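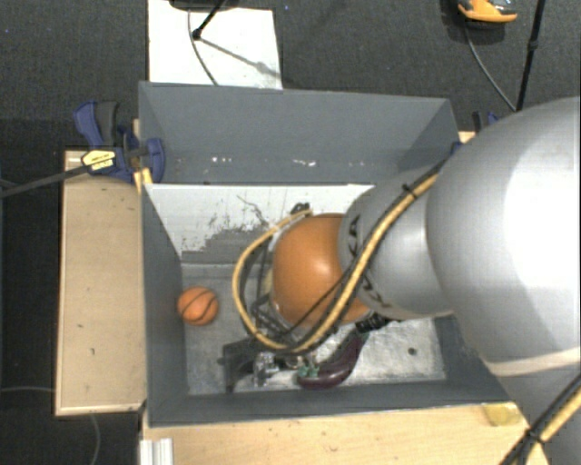
Ninby allotments: water rates going up again??

Search this forum Go Advanced

mossybank
Anyone else had the letter. Flat rate for water from the new year, same for a half plot as a full one. I've got a half plot and two butts and hardly touch the tap after June. Letter says the site bill was 1,734 quid for the season and it has to be shared out "evenly". Evenly my foot.

pegandtwine
Had mine Thursday. Didn't bother me much tbh, works out at a couple of pints a month. What's the increase for a half plot, mine's a full one

mossybank
£20 on top of what we pay now. Not the end of the world but its the principle. Full plots go up by hardly anything.

Cullar_Lane_Ken
The principle is that a leaky standpipe leaks the same whoever is stood next to it. Most of that bill was the burst by the bottom gate, it ran for days in October before it got reported. You can't charge a leak by the square yard.

mossybank
Fine, split the leak evenly. Then split the rest by size. Not hard is it

Cullar_Lane_Ken
It is when there's one meter for the whole site and no way of knowing who used what. Bloke opposite me has a full plot and waters with a can. Woman next to him has half and leaves the hose running while she goes home for lunch. Who's the big user?

rhubarb_rob
hose ban. done.

pegandtwine
Not having a hose ban. I'm 62 with a bad shoulder and I'm not lugging cans up that slope for my leeks.

rhubarb_rob
hoses till 10am then? Frandsen Road site does that and they get by

tansy
Was on Frandsen Road for years before I moved. They do NOT get by, there was a row every dry spell and people were sneaking in at dusk with hoses under their coats. Wouldn't wish it on anyone.

Vilhjálmur Ingvarsson
Sorry for long post. I wrote the letter so blame me. The flat rate was simplest to set up before the bills go out and I did say in the second paragraph it is for one year only. If people want it by plot size, someone please propose it at the meeting on 16th November, 11 o'clock in the hut. I will vote for it myself probably. What I can't do is change it from a forum thread.

Also please, if you see water coming up where it shouldnt, ring me. Don't assume someone has.

mossybank
Fair enough, missed the one year bit. Will propose it. Anyone second?

tansy
Me.

pegandtwine
I'll come and vote against, nothing personal. Bring those ginger biscuits.

Cullar_Lane_Ken
Has anyone priced a second meter? Top half and bottom half, at least you'd know which end the leak was. My brother in law had a Wedard one put in at his smallholding, no trouble so far. Don't know what it cost, will ask.

rhubarb_rob
so now we're spending more money to argue about money

Cullar_Lane_Ken
It's to find leaks Rob

mossybank
Got the wording down to one line: "standing charge and leaks shared equally, the rest by plot size." Any objections before I print it?

tansy
What about the shared herb bed by the hut, does that count as a plot

mossybank
Oh god. Leave it with me.

Recent topics
Leek rust, is it too late to do anything
Wanted: glass or old windows for cold frame
Bottom gate padlock, new code
Autumn onion sets, who's got spares
Muck delivery, lorry can't get past the bend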